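Zirnska Match Rugby Ball, size 4 and size 3

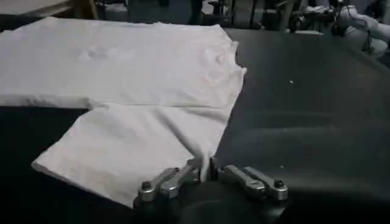 White cotton-type top, folded, on a dark grey table.

Club and school ball from Zirnska. Hand stitched, four panels, pimpled rubber face. Used by junior sides for training and for proper fixtures. In stock now, both sizes, next lot due August.

Which size
Size 3 for the minis. Size 4 for the middle age groups. We don't do the full adult ball in this range, see the Zilar page for that one. Not sure what your league wants? Ask your fixtures secretary before ordering, rules do vary and we can't take back balls that have been pumped up and kicked about in the mud.

The ball
Outer: natural and synthetic rubber mix, medium pimple. Grippy out of the packet, gets better after a couple of sessions.
Backing: cotton and polyester layers, glued.
Bladder: synthetic, holds air well. You'll still want to check it before a match.
Valve: sits in the seam, so it doesn't throw the spin pass off.
Colour: white with navy ends. Size 4 also in white with green ends while they last.

Comes flat. Pump and needle NOT included, see below.

Pumping it up
Wet the needle first. Dry needles wreck valves and it's the most common reason we get balls sent back. Go slowly, stop at the pressure printed by the valve. If you've only got a garage pump go even slower. Let a bit of air out over the summer when they're sat in the shed.

Cleaning
Cold water, soft brush, leave to dry indoors. No radiator. No washing up liquid, it takes the grip off and your backs will moan about it all season.

Buying for a club
Singles, packs of 4, or a sack of 12. Sack is the better price by a fair way and you get the carry sack with it. Club accounts can pay on invoice, new accounts pay up front for the first order then it's 30 days. Printing with club name or crest from one sack upwards. One colour print is included, two colours costs extra. Send artwork as a PDF if you can, a photo of somebodys blazer badge is no good to the printers.

Print orders take 3 weeks. Longer at the start of the season when everyone remembers at once. Plain balls go out next working day if ordered before 2pm.

What people say

"Ordered two sacks for our under 11s and under 12s. Good grip even when it was chucking it down. One ball had a slow leak and they swapped it without a fuss." Bożena Zawadzka, junior section

"Bit hard at first for the smaller hands. Fine after a few weeks. Would buy again but please do a pump in the bundle." Sombat Phromma

Goes with
Prasertsri double action pump, comes with two needles
Wundia kicking tee, low, orange
Wundia tackle shield, junior
Spare needles, pack of 5
Carry sack on its own, holds 12

Delivery
Mainland UK only for sacks. Singles and packs of four go anywhere in the UK and Ireland. Free over £53, otherwise it's worked out at the checkout. Someone needs to be in for sacks, the courier won't leave them by the bins.

Returns
Plain balls, unused and still flat, 30 days. Printed ones can't come back unless we've got the print wrong or theres a fault. Stitching and bladder covered for one season of normal use. Dog bites are not normal use, we do get asked.

Stock
Size 3 white/navy: in stock
Size 4 white/navy: in stock
Size 4 white/green: low
Sack of 12, size 4: in stock
Sack of 12, size 3: back in August, can be pre-ordered

Big orders, school trusts, county festivals etc: we've done up to 1000 balls in one go but need decent notice. Use the contact form and put "bulk" in the subject so it gets to the right desk.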